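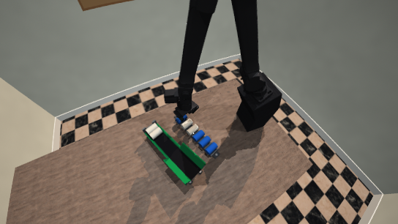
Two black arms over the checkered table.

About the Karkico School

Karkico is a small school for people who want to study polytheist religion and would like their teachers to show their sources. We teach myth, offering practice, and the history of both. We don't sell initiations or titles.

We are wary of a lot of what passes for old knowledge. When a website says a rite has come down unbroken for 4,000 years, we ask who wrote it down and when. Usually the trail stops at a paperback. That doesn't make the rite useless, but students should know what they're getting.

Our beginner course, Skevar, runs 3 terms and starts each July. It's mostly reading. People who come for visions in the first week tend to leave in the second, and we're fine with that.

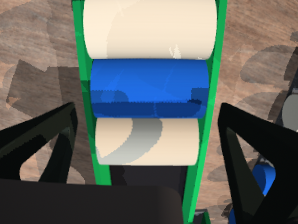
Cylinders in cream and blue, lying across the green holder.

The Ovau library holds 294 titles, including some we think are bad. Those have a note inside the cover saying why. Members can borrow by mail.

Do we believe in the gods? Most of our teachers do. A few aren't sure, and they teach the same classes. We won't tell you that a dream was a message, or that a crow on your fence was sent.

The Lacson newsletter goes to more than 900 readers. Letters that disagree with us get printed first.

Page last reviewed 24 February 2020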